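Re: [wandstead-travelers] Night boat to Oyelaran, cabin or seat?
2019-02-16

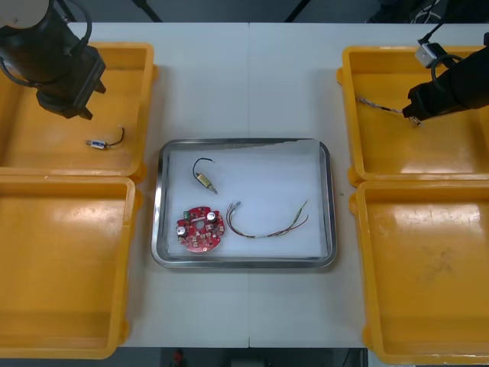

Dolores Mahmoud wrote:
> We're looking at the overnight crossing with Ondix and I can't decide if a cabin
> is worth the extra. The seats recline, supposedly. Also, does anyone know if you
> can stay in your car? My husband swears you can.

Hi Dolores,

Get the cabin! We did the seats in October and I was a wreck the whole next day. They do recline (a little), but the lights stay on and the snack bar is right behind you, so it's trays and chatter until past midnight. We paid $51 extra for a two-berth inside cabin coming home and slept like logs.

Your husband is out of luck on the car, I'm afraid — they lock the deck once you're under way, so pack a small bag with your toothbrush and anything you'll want before morning. I left my glasses in the glove compartment, so learn from me.

Do check Flumuno before you book, too. They only go 2 nights a week out of season, but the fare was $33 less than Ondix for the same size car when I looked. Their boat is older and the coffee is terrible, though I liked the crew a lot.

What dates are you thinking of?

Annie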